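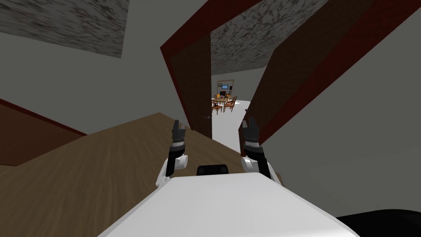

Page modifiée pour la dernière fois en décembre

Ticket : arrêt intempestif au passage de porte, scène Nukholm
Composant : Pleltia, module de déplacement et couche de sécurité
État : résolu, règle à reprendre dans le guide commun
Priorité : moyenne

Description initiale

Le robot à deux bras se présente devant la porte du couloir, côté sol brun, avec la table et les chaises de la salle à manger dans l'axe. Les deux pinces sont vides. À l'approche du seuil, la couche de sécurité coupe le déplacement et renvoie « enveloppe incompatible avec l'ouverture ». Une relance manuelle suffit parfois, parfois non. Sur une série de 40 essais avec les mêmes paramètres, 9 finissent en arrêt.

Attendu : soit le robot passe, soit il refuse dès la planification et propose une posture plus serrée. Un arrêt au ras du chambranle, bras levés, c'est justement ce que notre guide interdit, et je suis ravi qu'on tombe dessus en simulation !

Reproduction

Charger Nukholm avec l'éclairage par défaut, placer le robot dans la pièce au sol brun, face à la porte, puis donner comme but un point libre devant la table. Ne pas toucher à la posture des bras. Lancer la série en enregistrant le journal complet de sécurité (le journal abrégé ne donne pas la valeur de l'enveloppe, j'ai perdu une matinée là-dessus).

Première piste : la carte

Carte régénérée, seuil bien franchissable, aucun obstacle parasite dans l'ouverture. Le changement de teinte entre le bois et le sol blanc de la pièce du fond n'y est pour rien : même taux d'arrêt avec un sol uniforme. Piste fermée.

Deuxième piste : la posture

Beaucoup plus intéressant. La planification utilise l'enveloppe « transport », celle des bras repliés. La couche de sécurité, elle, calcule l'enveloppe réelle à chaque pas, pinces comprises. Quand les bras sont restés en avant après une tâche, les deux modules ne parlent plus du même robot. Le premier dit oui, le second dit stop quelques pas plus tard, et chacun a raison avec les données qu'il a reçues. Tout dépend donc de la posture laissée par la tâche précédente, ce qui explique enfin pourquoi la relance marchait une fois sur l'autre.
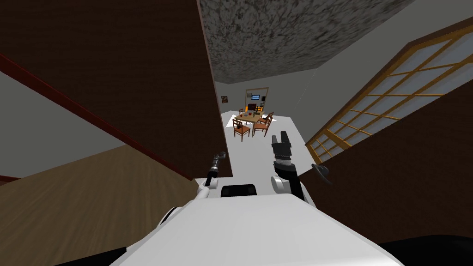
Peut-on désactiver le contrôle d'enveloppe le temps de franchir une porte ?
Le contrôle reste actif en toutes circonstances, y compris en simulation. Si le passage est refusé, on change la posture ou l'itinéraire, puis on redemande l'autorisation de passage.

Cette réponse est maintenant recopiée en tête de la rubrique « portes et couloirs » du guide Majumder, parce qu'elle revient à chaque nouveau projet. Je comprends très bien la tentation : on travaille sur la saisie, la porte gêne, on coupe la sécurité et on avance. Seulement les fichiers de configuration voyagent. Un réglage écrit un soir pour gagner du temps se retrouve dans la branche commune, et de là sur une machine réelle.

Essais de correction

a) Élargir la marge dans la planification. Plus d'arrêt au seuil, mais le robot refuse des ouvertures parfaitement praticables et part faire des détours absurdes. Abandonné.

b) Forcer le repli des bras avant tout déplacement. Ça marche pour la porte. En revanche, repli interdit dès qu'une pince tient quelque chose ou travaille contre un mur. Gardé comme solution de secours, avec condition.

c) Transmettre l'enveloppe réelle à la planification, la figer au départ du trajet et exiger un nouveau calcul si un bras bouge. Voilà la bonne ! Une seule source pour les deux modules, et un refus qui tombe avant le premier tour de roue.

Avec la version c, nouvelle série de 40 essais : aucun arrêt au seuil. Dans 4 cas, la planification a refusé tout de suite et demandé une posture plus compacte, exactement comme on le voulait. J'ai relu ces refus un par un et ils sont tous justifiés, un coude sortait à chaque fois du gabarit.

Reste à vérifier le travail rapproché. La nouvelle enveloppe comprend l'ouverture des doigts, et il ne faudrait pas qu'une pince grande ouverte devant une paroi déclenche un refus alors que la base est immobile.

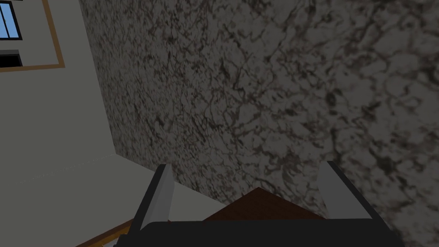
Clullham, décembre

Suite du ticket, reprise sur le poste de validation. Pince ouverte à vide, face au mur veiné, avec l'objet en bois sombre juste devant : c'est la bonne configuration pour chercher les faux refus. La règle retenue distingue deux régimes. Base en mouvement : enveloppe complète, doigts compris, marge de passage. Base à l'arrêt : contrôle par segment, marge réduite, vitesse du poignet limitée. Le régime est déterminé par l'état mesuré de la base, jamais par le nom de la tâche.

Ce dernier point mérite qu'on s'y arrête. L'ancienne configuration choisissait la marge d'après l'étiquette « saisie » ou « transport » déclarée par l'utilisateur. Très pratique à lire, mais une étiquette oubliée suffisait pour rouler avec la petite marge. J'ai supprimé le champ et ajouté un message explicite pour les anciens fichiers qui le contiennent encore.

Vu aussi en passant : le modèle de collision des doigts était plus étroit que le modèle affiché. Corrigé dans Pleltia. Pour la suite, le guide demandera que la géométrie de collision enveloppe toujours la géométrie visible, même quand celle-ci est simplifiée, et que tout écart volontaire soit noté dans le fichier du robot avec son motif. 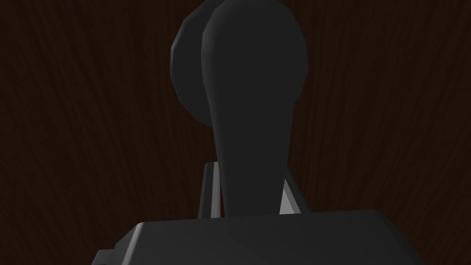
Le même principe vaut pour les pièces fixes de la pince, supports et carter. On les oublie facilement parce qu'elles ne bougent pas par rapport au poignet, alors qu'elles touchent souvent avant les doigts quand l'approche est inclinée. Je les ai ajoutées au contrôle par segment, sans coût mesurable sur la durée des essais.

À reprendre dans le guide Majumder

Une seule enveloppe, calculée à partir de l'état réel, partagée par la planification et la sécurité.
Pas de départ si la posture ne passe pas dans l'ouverture la plus étroite du trajet.
Tout mouvement de bras pendant le trajet annule l'autorisation de passage.
Repli automatique seulement pince vide et dégagée de tout contact.
Journal complet de sécurité joint à chaque ticket, y compris quand l'essai réussit.

Merci d'avance pour les relectures, et surtout pour les contre-exemples : envoyez vos portes les plus tordues, je les passe avec plaisir ! Le cas des portes battantes n'est pas traité ici, il faut un ticket séparé.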